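Open day at Plevier, Zidivmont: a lot of bins and a few answers

I have a closet under the stairs that I can't open all the way. I mention it so you know I went to the Plevier open day as the sort of person they want to reach, and also as the sort of person who has already bought three sets of matching boxes in her life and still can't find the tape.

Plevier makes storage for homes with small children. Bins, lidded canisters, low tables, little cabinets that look like kitchen pieces. They opened the showroom and part of the warehouse to the public in September, and the flyer promised "a calmer home in one afternoon." I had one afternoon, so off I went.

Getting there

The building is on the far side of Zidivmont, past the garden center, and the sign is on the wrong side of the road if you're coming from town. Parking is free but tight. I got there a little after ten and had to leave the car on the grass, where a man in a yellow vest waved me in without looking very sure that cars were allowed there.

At the door you get a tote bag with the catalog in it. The catalog lists 1460 items. I read that figure twice while waiting in line for coffee. If the secret to a calm home is owning less, and the wall above the coffee said exactly that in large soft letters, then I'd have liked somebody to explain the other 1450 or so things they would like me to own. The coffee was fine. The muffins had run out before I got there, which is early for muffins to run out.

The showroom

I'll be fair. It's a nice room. Good light, pale floor, wide aisles, and you're allowed to pick everything up. A lot of places tell you that and then hover. The staff here left me alone until I looked lost, and then they came over and were polite about it.

Most of the space goes to the Widetti range, their main line. These are plain bins in pale colors with slightly rounded corners, sold in several sizes, and the idea is that you can see from across the room which ones are full. I pushed down on a few. The large ones flex more than I'd like when you lift them by one side. The small ones are stiff and felt good in the hand. When I asked whether the large ones crack in a cold garage, the answer was that they're "designed for living spaces," and I took that as my answer.

Prices are on cards the size of a postage stamp. You have to bend down for the lower shelves. I don't think this is an accident, but I've been told I'm suspicious by nature.

There is also the Cropper, a set of dividers you slide into a drawer and trim to length with scissors. I came ready to dislike it and ended up buying one. It does one small job and the package says plainly what that job is. The trimmed edge is a little rough. You'd want to turn that end toward the back.

The talk

At eleven there was a talk called "Everything Has a Home." Folding chairs, a screen, a clicker that needed a new battery. The speaker told us that a survey of 2242 parents had found that most of them felt better in a tidy room. I put my hand up and asked who had done the survey. Plevier had. I asked whether the parents were customers. Some of them were. I asked how many, and at that point the woman next to me moved her bag to her other side, and I decided to let it go.

The advice itself was sensible and you've heard it before. Keep like with like. Put the thing you use daily where a child can reach it. Don't label a bin "misc." Leave some room in every bin, or the first birthday will undo you. I agreed with nearly all of it. I just couldn't see why it took a clicker, and I couldn't see which part of it depended on buying the bins. A shoebox would do most of what was on those slides. I have shoeboxes. They're in the closet under the stairs.

One claim did bother me. A slide said children "naturally sort" when the container is the right shape. I've raised two and I've watched plenty of others, and what they naturally do is put one thing in the bin, lose interest, and carry the bin into another room. The speaker laughed when I said so and told me that consistency was key. Consistency is always key at these events. Try it at six in the evening with pasta on the stove.

The warehouse

After the talk they took us through in small groups. Only part of it is open to visitors, one hall of 774 square meters with racking up to the roof. You walk between painted yellow lines and are asked not to lean on anything. It smells of cardboard. The guide was good on shipping and vague on materials. She knew how many layers of bins fit on a pallet if you nest them, and why the lids travel separately, and she was interesting about the trouble they've had with handles catching when bins are stacked inside each other. They changed the shape of the handle to fix it. She held up the old and the new and I could feel the difference with my thumb. It's the one thing on the tour I have repeated to anyone at home.

When I asked how much of the plastic was recycled, she said they were "on a journey." I asked where on the journey. She said she'd find out and took my email address. I'm writing this two weeks later and my inbox has a discount code in it and nothing about plastic.

Returns are handled in the same hall, on a long bench near the loading door. I'd have liked more time there. You learn more about a product from what comes back than from what goes out, but the group was moving and the guide had clearly done this loop a few times already that day.

The tidy-up tables

The part most families had come for was at the back of the showroom, where they set out toys and household bits on white tables and let people put them away. No instructions, or hardly any. Some things have an obvious place and some don't, and watching adults argue over the second kind was the best entertainment of the day.

I got more from this than from the talk. A square off-white bin on a white table is easy to use. You drop things in, you can see them, you take them out. Give people a lidded canister next to it and they slow down. They start asking what it's for. One father decided it was trash, his wife decided it was for cotton balls, and a boy who belonged to neither of them put a sock in it. So much for the right shape of container.

The same goes for the pink plate. Is a plate storage? In a play kitchen it's a toy, so it should go away with the toys, but people kept using it as a spot to put things on. A block looks settled on a plate. I noticed that I was doing it too. Whatever theory is behind these tables, the plate was beating the bin in the groups I watched, and it must be one of the cheapest things in the building.

And then the panda. Every house has a panda. It might be a rabbit or a fire truck in yours, but it's the thing that fits no category, is loved, and lies on its side wherever it was last dropped. The speaker had told us everything has a home. I asked one of the staff at the tables where the panda's home was and she said, after thinking about it, "wherever the family decides." I liked her a lot for that. It also takes the floor out from under the whole talk.

Would I go again?

For the tables and the warehouse, maybe. For the talk, no. If you have young children, go early, because it got loud after lunch and the low cabinets were being used for sitting on. Bring your drawer measurements if you want the Cropper. Read the prices before you get to the register, and bring your glasses for it.

I spent less than I expected and I came home with the dividers, the tote bag and a catalog I don't need. The drawer by the stove is better. The closet is as it was. I did open it, looked at the shoeboxes for a while, and found the tape, which was in the one marked "misc."

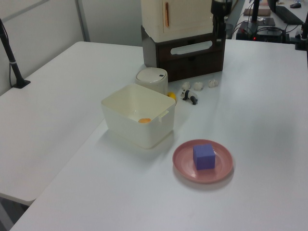 Do the bins come with lids?

Lids are sold separately for the Widetti bins, and they are packed and shipped apart from the bins too, so check that both are in your order before you leave the register.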